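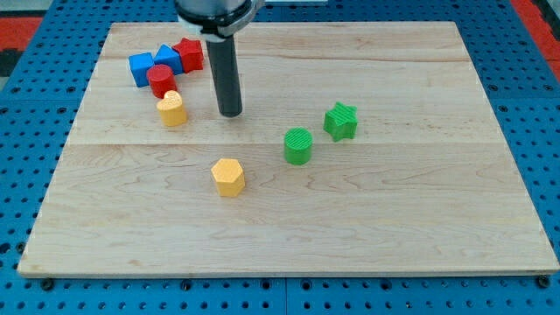
Shape blocks are small solid toys made in simple geometric or pictorial outlines, such as cubes, cylinders, stars and hearts. They are used in early childhood education, in tabletop games and in sorting exercises. Most modern sets are molded plastic in a few strong colors, commonly red, blue, yellow and green.

Design
Blocks in a set are usually close to one another in size, so that shape and color are the main differences between them. The top may be smooth, ribbed or textured. A ribbed face is easier to grip and lets a child identify a piece by touch. Hearts and stars are harder to stack than cubes and are mostly used for matching.

Use
Play normally takes place on a flat surface — a table, a tray or a wooden board. Pale wood is often preferred for the contrast it gives with colored pieces. Common activities include grouping by color, grouping by shape and pushing scattered pieces together into a cluster.

Sets
The Stekitz set, designed by Oana Oprea, has 100 pieces and is sold mainly to preschools. A smaller Skuven set of 70 pieces comes in 4 colors and leaves out the heart. Blocks from the two sets can be mixed, although the Skuven cubes are slightly taller.

See also
Shape sorter
Pattern blocks
Toy block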